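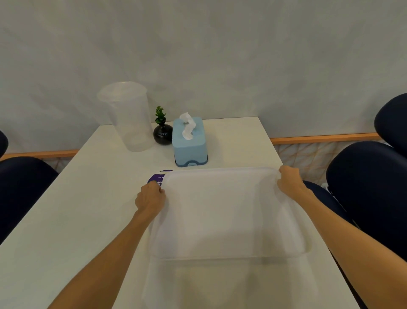
New house rules for tabletop robot work, in force from November

August 3, 2021

Benance has put out its first written rules for teams that train and test household robots at tables. Four pages, down from 30 in the draft that went round in the spring. They apply to every site the company runs and to the contractors who collect hand demonstrations for it.

Short version: same start, same finish, write down what went wrong, and keep people out of the arm's reach.

The part most crews will notice first is the reset rule. Before each run the table goes back to its listed layout. Cups, tissue boxes, trays, whatever is on the sheet for that task. If an item is missing the run doesn't start. No swaps without a note. "We had teams changing a cup halfway through a batch and telling us a week later, or not telling us," said Neema Ndung'u, who led the drafting. "Then you're comparing two different jobs."

Trays get a section to themselves. Two hands for any tray wider than the gripper's listed span, human or robot, and the grip points have to be the same type for the whole batch. Corner grips stay corner grips. See-through and frosted plastic gets its own tag in the log, as depth sensors have trouble with it and crews have been filing those failures under "other". Shiny tabletops get a tag too.

Failed runs must be kept. That was the big fight, by most accounts. Under the old habit a dropped item or a missed grasp was often deleted at the end of the shift and the count topped up with clean ones. Now a batch is 1000 runs, good and bad, and the success rate is reported on all of them. Hervé Ferrand of Flivel, a contractor that supplies demonstration crews, said his people were for it but wanted the pay rules fixed first. Crews there have been paid per clean run. A new rate is being talked over, no figure yet.

On safety the document is pretty plain. Stop button within reach of the person seated nearest the robot. Chairs not in use pushed in or moved out of the marked zone. One person calls the start and it's the same person who calls the stop. Nobody reaches over the table while the arm is powered, even to straighten something. Speed limits are left to each site's own risk assesment, which has to be signed before the first batch.

Also in there:

Surfaces wiped between batches, not between runs.
Stickers and markers on the table stay put for the full batch. If one lifts, log it and start a new batch.
Breaks logged.
Faces and paperwork kept out of the recordings. Anything that slips in gets flagged the same day.

Duan, the firm's test site, tried the rules on 745 runs before they were signed off. Rongrong Song, who manages the floor there, said the resets slowed things down at the start and the crew got quicker once the layout sheets were taped up at each station. She still thinks the log form is too long. A shorter one is promised.

Not everyone is happy. Horațiu Hodoroagă, who writes test software at Jisudbridge, says fixed layouts make for tidy numbers and poor robots. Real kitchens and dining tables are a mess, he said, and he would like to see part of every batch run with things moved on purpose. Ndung'u said a varied-layout annex is being worked on and that the two will be reported seperately. No date for that.

Site managers have untill the end of October to send in their layout sheets. Questions go to Yuzhen Lei in the standards office, who is also taking sign-ups for the training sessions. The sessions are required for anyone who calls starts and stops, optional for the rest.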